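Home Tips for Households Managing Muscle and Joint Conditions: The Kitchen

The Grostis Foundation supports families living with arthritis, multiple sclerosis and other long-term conditions that affect grip, balance and stamina. Through the fall appeal at Quezada Markets, shoppers contributed to the Foundation's home safety fund, and part of that money pays for the printing of these pages. Copies are available at the customer service desk of every participating store.

The suggestions below were collected by our home visits department. They do not replace the advice of a physician or occupational therapist.

Storage

Keep the items used every day between hip and shoulder height. Plates, mugs and one good saucepan should be reachable without bending or stretching. Heavy pieces such as cast iron belong on the counter or the lowest shelf that can be reached from a seated position. Stacks should be kept short. A person with weak wrists can lift two plates safely but may drop six.

Flour, rice and sugar are best divided into small containers when they are brought home. Ask a family member or the store's carry-out service for help with large bags.

Opening jars and packages

A damp rubber glove gives a better hold on a lid than a dish towel. If the lid will not move, slide the tip of a spoon under the rim and lift gently until the seal releases. Kitchen scissors with a spring handle open most plastic bags and are easier on the thumb joint than pulling. Our office in Darnum lends jar openers for 16 days at no charge, so that a household may try one before buying.

Working while seated

Many kitchen tasks can be done sitting down. Choose a firm chair with arms, and set it so that the elbows rest slightly above the work surface. Place a damp cloth under the cutting board to keep it from sliding. Gather everything needed for the recipe before sitting – getting up again and again is what tires most people.
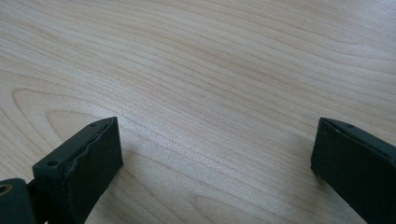
Vegetables that are hard to cut, such as squash and turnips, may be softened first in the microwave. Pierce the skin in several places and heat for 3 minutes, then let the vegetable stand until it is cool enough to handle. Frozen chopped onion is a sensible purchase for anyone whose hands are painful in the morning.

At the stove

Cook pasta and potatoes in a wire basket set inside the pot. The basket can be lifted out to drain and the water left to cool where it is. Slide pots along the counter instead of carrying them, and turn all handles inward. Long oven mitts that cover the forearm are preferred to square pads.

Saving energy

Prepare double portions on good days and freeze half, marked with the contents and the month. Rest before fatigue sets in. Let dishes soak, and let them dry in the rack.

Home visits

Jeferson Damasceno, who directs the home visits department, reports that 200 kitchens were reviewed in the past program year. Visits are offered in Darnum and Ternis and last up to 2 hours. A request form may be picked up at either office or at the store service desk. Families on the waiting list will be notified by mail in July.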